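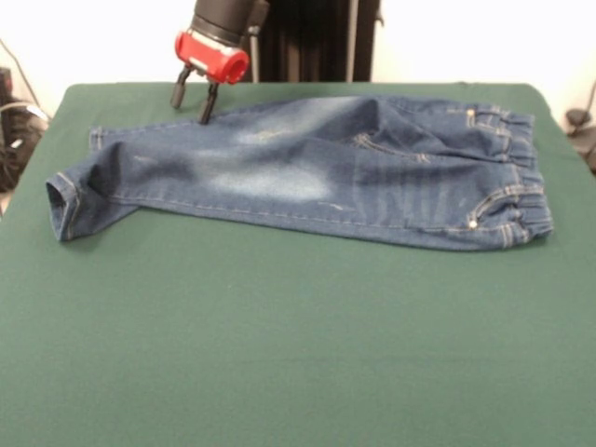
Prometi que ia fazer um fio sobre calças de ganga de criança e cá estou, com o chá já frio e a pilha à minha frente. Quem me pediu foi metade do grupo de trocas da Vinano, portanto a culpa é vossa, meus queridos. 1/

Começo por confessar que durante anos dobrei as calças dos miúdos como dobrava as minhas: ao meio, ao meio outra vez e para a gaveta. Ficavam uns rolinhos tortos que se desmanchavam assim que alguém puxava uma camisola. Um desespero, sobretudo às sete da manhã. 2/

O problema está quase sempre na cintura. As calças pequenas costumam trazer elástico atrás, que franze e faz barriga, e a ganga à volta vai toda atrás dele. Antes de dobrar seja o que for, estico a cintura com as duas mãos e deixo-a voltar devagarinho ao sítio. 3/

Depois, perna sobre perna, no sentido do comprimento. Sem pressa nenhuma. Passo a palma da mão da anca até à bainha e só então olho para as costuras, a ver se ficaram mais ou menos uma em cima da outra. Se não ficaram, paciência, também não é para exposição. 4/
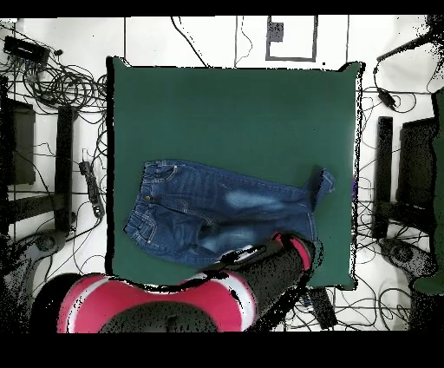

Kulsoom Durrani
Costureira e responsável pela roupa infantil na Irotwood

Perguntaram-me ontem por mensagem se é preciso apertar o botão antes de dobrar. Eu aperto. Há quem diga que marca o tecido, mas prefiro isso a ter a cintura aberta em leque, e num par pequenino o botão ainda ajuda a manter a frente direita. 5/

E as bainhas dobradas, ai as bainhas. Adoro ver uma criança com as calças arregaçadas, mas na gaveta aquilo é um calombo. Se a dobra é para crescer (aquela que se vai soltando ao longo do ano), deixem-na estar e alisem-na bem. Se foi só do recreio, desfaçam e sacudam, que cai de lá areia que chega para um castelo. 6/

Um aparte, porque a minha mãe ia zangar-se se eu não falasse nisto: virem os bolsos do avesso antes de lavar! Na Irotwood já encontrei nove berlindes num só par, uma bolacha inteira e um bilhete de amor muito comovente dirigido a um cão. 7/
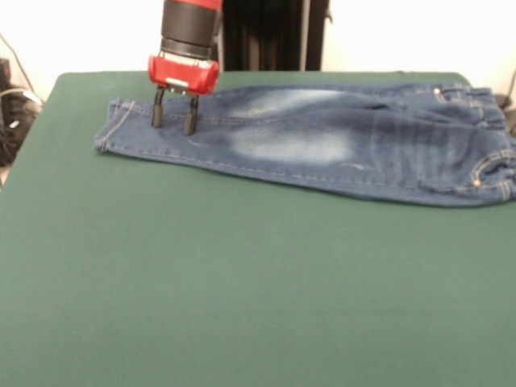
Ganga dobrada ao comprido, com as zonas gastas viradas para cima.

Falando das zonas gastas: há muita gente que me traz calças a perguntar se o desbotado na coxa tem remédio. Muitas vezes já veio assim da loja, é lavagem de fábrica, e não há nada a tratar. Passem o dedo. Se o tecido está firme, deixem-no em paz. Se está fininho e cede, então sim, vale a pena um remendo por dentro. 8/

Para esses remendos uso retalhos de outras gangas, nunca tecido novo, que é rijo e puxa pelo velho. Na retrosaria Andreadis ainda se vendem sacos de aparas ao peso, e eu saio de lá sempre com mais do que preciso. O meu marido já nem comenta. 9/

Os fiozinhos brancos que às vezes aparecem no desgaste não se cortam rente. Foi a lição que mais me custou a aprender, porque sou daquelas que não podem ver uma linha solta. Corta-se um, abre-se o buraco, e lá vamos nós à caixa dos retalhos. 10/ 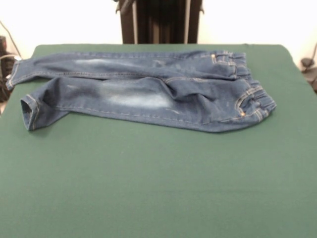

Pernas abertas, bainhas desencontradas: sem dobrar.

Quando as pernas ficam assim desencontradas, não tentem puxar só pela bainha, que a anca continua toda enrugada e daí a nada está igual. Eu pego pelo gancho, endireito a parte de cima e levo a perna da frente até à de trás. Duas passagens de mão e está. 11/

Em julho levamos uma banca de roupa de criança à feira da Drarnala, e quem quiser trazer calças que já não servem é muito bem-vindo. Venham lavadas, por favor, e com os bolsos vistos (lembrem-se dos berlindes). Respondo às vossas perguntas logo à noite, depois de deitar os pequenos. 12/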